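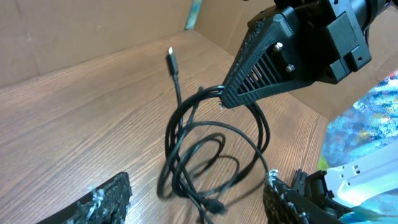 Why does a recipe card show the wrong oven temperature when the post itself has the right one?

The card keeps its own copy of the temperature, saved when the card was last published, and editing the post text does not update it. Open the card, re-enter the value, and republish the card.

Search recipes and help topics Go

Mudosow Recipe Cards: ticket history
Status: Resolved
Site: Rovville Vegetarian Kitchen
Opened by: Dimas Pillai
Opened: 29/03/2022

Initial report
Lentil and eggplant bake. Method in post reads 180 degrees. Card reads 356. Printed version also reads 356 with a Celsius symbol after it. Two readers have commented. Post was edited, card unchanged. Cleared browser cache, no difference. Theme is Skirnstead, current version.

Support, first reply
356 is the Fahrenheit equivalent of 180 Celsius. The number has been converted and the unit label has not. Please confirm:
- default unit under Card Settings
- whether any other unit converter is active
- whether other recipes show the same fault

Dimas Pillai
Default unit is Celsius. Kauppinen Kitchen Units is active, used for cups to grams. Checked the baked recipes: 23 are affected, all saved after Kauppinen was installed in July. Older cards are fine. Stovetop recipes have no temperature field, so nothing to see there.

Support
Reproduced on a test site. Kauppinen converts any numeric field on save, including temperature, but leaves the label to the card. Steps:
1. Back up the site.
2. In Kauppinen, open Fields and untick Temperature. Leave Volume and Weight ticked.
3. Open one affected card, enter 180, republish.
4. Purge the site cache, wait 10 minutes, then load the print view.

Dimas Pillai
Followed steps 1 to 4. Card now reads 180. Print view still reads 356.

Support
Skirnstead stores print views separately and keeps them for 60 minutes. Go to Theme Options, Print, Clear Stored Pages.

Dimas Pillai
Cleared. Print view reads 180. Corrected the remaining cards by hand. While checking I found the chickpea flour in the party-size dhokla listed as 1,850 g in the card and the same in the post, so weights are not affected. Cup measures also convert correctly.

Support
Thanks for confirming. The label fault has been passed to development. Leave Temperature unticked until the release notes list a fix. Closing.

Contact support | Copyright Mudosow Recipe Cards | Back to top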